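Open day at the Tarkdale knitting workshop

On 29 January 2019 I visited the open day of the knitting workshop in Tarkdale. I went by bus from Nernitz with my colleague Nele Schouten, and the journey was longer than we had expected. The door opened at 930 and we were among the first visitors.

The workshop belongs to Zuleica Meireles and Everaldo Macedo. They make hats, scarves and gloves for small shops, and all the work is done in two rooms above a bakery. In the first room are the knitting machines. They were loud, so Everaldo explained them to us on the stairs. One person can look after 4 machines at the same time.

The second room I liked more. There the pieces are sewn together, they receive their label and are folded. I asked many questions about the fingerless gloves, which I wear myself in the office every winter. The body of the glove is a fine knit in grey-blue, and the thick cuff is pale pink and much fluffier. Zuleica told us that the label goes on last, when the cuff is already folded over.
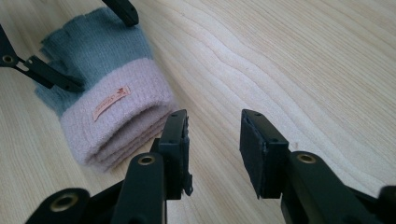
The shop and the prices

Behind the sewing room is a small shop, only open on such days. A pair of gloves costs 8 pounds if there is a small fault in it, and I could not find the fault in mine. Nele bought a scarf of the Brito model and later regretted that she did not take two.

Tea was served at eleven, with bread from downstairs. The next open day is in June. Groups should write to Merle Pryor before they come, as the stairs are narrow and the rooms fill quickly.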